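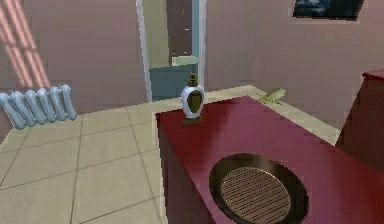 Dark red top, little bottle at the back.

January, gone 11 at night. Quick one, can't keep my eyes open.

Kitchen plans AGAIN. Ching-wen Cheung rang at tea time, wants a yes or no on the colour before she orders. I said red, then I said cream, then I said can I ring you back. Mum says red shows every crumb. Mum has had the same beige worktop since I was at school so I'm not sure she gets a vote.

Money. The Erley quote is 231 more than the Drirwood one and all I can see for it is softer hinges. Do I care about hinges? At 7 in the morning with the drawer banging, yes I do. Plus delivery from Drirwood is 3 weeks, Erley said 2. Need to look at the small print tommorow.

Bus late both ways. Soup for dinner, the lentil one, too much cumin. Must stop doing cumin by eye.
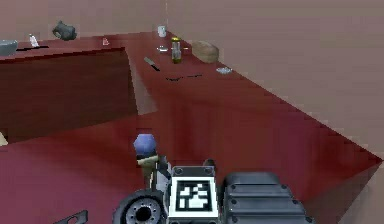

Anyway the corner. Still don't know what goes in the corner. A swing-out shelf thing is 141 on its own, or we just shove the big pans in there and crawl for them like now. Rang Kuo's about the tiles, no answer, rang again, engaged. Flekico do a plain one that would do, bit dull, cheap though.

Dentist letter came. Ignored it. Finished the library book in the bath, hated the ending, the sister should of just told him in chapter one and saved us all the bother.

Ring Ching-wen before work. Red, I think. Bins out. Bed.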